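4.2 Aufgabe »Obst einräumen«: Greifhand aus dem Vestora-Paket 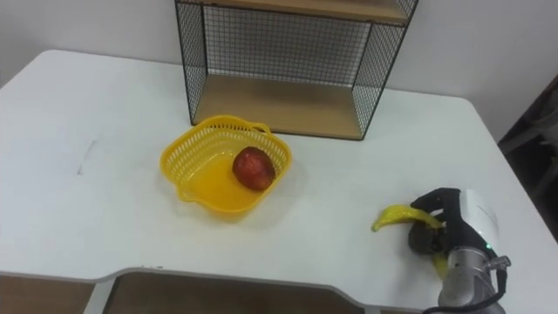
Abb. 3: Banane im Griff der Hand, Apfel bereits im Korb. Kopfkamera.

Ljungberg wendet ein, dass Obst als Prüfobjekt zu gutmütig sei und ein Anbieter damit praktisch jede Hand gut aussehen lassen könne; wer wissen wolle, was ein Paket taugt, müsse Beutel, Netze und halb offene Schachteln nehmen. Der Einwand ist berechtigt, trifft aber nur einen Teil der Frage. Uns ging es in diesem Abschnitt nicht um die Obergrenze der Hand. Sondern darum, was ein Käufer ohne eigene Regelungstechnik nach der Inbetriebnahme tatsächlich bekommt. Beutel und Netze folgen in 4.4.

Geprüft wurde das Paket in der Lieferform von October 2024, also Arm, mehrfingrige Hand, Kopfkamera und die Einlernsoftware Brideo. Keine Anpassung der Regelparameter durch uns. Firmware wie geliefert, Updates während der Messreihe abgeschaltet. Der Vertriebspartner Kostard hat die Erstkalibrierung vorgenommen (im Preis enthalten), danach kein Zugriff mehr von außen.

Aufbau: weiße Tischplatte, gelber Kunststoffkorb mit gitterartig durchbrochenen Wänden, dahinter ein Drahtregal mit Holzböden. Das Regal bleibt bei dieser Aufgabe ungenutzt, wird aber nicht entfernt, damit die Bahnplanung ein Hindernis hat. Korbposition von Durchgang zu Durchgang leicht verschoben, Lage der Früchte ebenfalls. Reihenfolge fest: erst Apfel, dann Banane.

Eingelernt wurde mit 100 Vorführungen, alle von derselben Person. Anschließend 784 Durchgänge im Automatikbetrieb, verteilt auf 18 Sitzungen. Als Erfolg zählt nur, wenn beide Früchte im Korb liegen und der Korb dabei nicht vom Tisch geschoben wurde. Verrutschen auf der Platte ist erlaubt. Abbruch durch den Bediener gilt als Fehlschlag, auch wenn der Griff vielleicht noch geklappt hätte.

Beobachtungen. Der Apfel ist unkritisch, solange er frei liegt. Rollt er beim ersten Kontakt weg, setzt Brideo neu an, meist brauchbar, gelegentlich mit unnötig langem Umweg über die Ausgangsstellung. Die Banane ist schwieriger als erwartet. Die Finger schließen sich um die Frucht, der Griff an sich hält – das Problem ist die Ausrichtung beim Ablegen. Zeigt die Spitze zum Korb wie in Abb. 3, muss der Arm nur noch anheben und seitlich verfahren. Liegt sie quer dazu, dreht das Handgelenk spät und die Frucht streift den Korbrand. Dabei wurde der Korb mehrfach mitgezogen.

Der zweite Punkt betrifft die Kopfkamera. Während des Griffs verdecken die Finger einen Teil der Banane, und genau diesen Teil bräuchte die Software, um die Lage in der Hand zu schätzen. Eine Handgelenkkamera bietet Vestora als Zubehör an, sie war nicht Teil der Prüfung. Das Datenblatt erwähnt die Einschränkung nicht. Sollte es aber, den die Zusatzkamera verändert den Gesamtpreis deutlich.

Zur Kraftregelung: drei Stufen wählbar, von uns durchgehend die mittlere verwendet. In Vorversuchen mit der höchsten Stufe Druckstellen an reifen Bananen, mit der niedrigsten rutschte der Apfel. Eine automatische Wahl nach Objekt wäre wünschenswert, ist laut Handbuch vorgesehen, war in der gelieferten Version aber ausgegraut.

Bedienung. Das Einlernen selbst ist schnell verstanden. Weniger gut: Fehlermeldungen nur als Code, die Liste dazu steht in einem getrennten Dokument, das erst auf Nachfrage kam. Nach einem Abbruch muss die Sitzung von Hand neu gestartet werden, im Dauerbetrieb lästig. Protokolle lassen sich vollständig exportieren, allerdings ohne Zeitstempel für die einzelnen Fingergelenke, so dass die Auswertung in 4.3 auf die Handgelenkdaten beschränkt beibt.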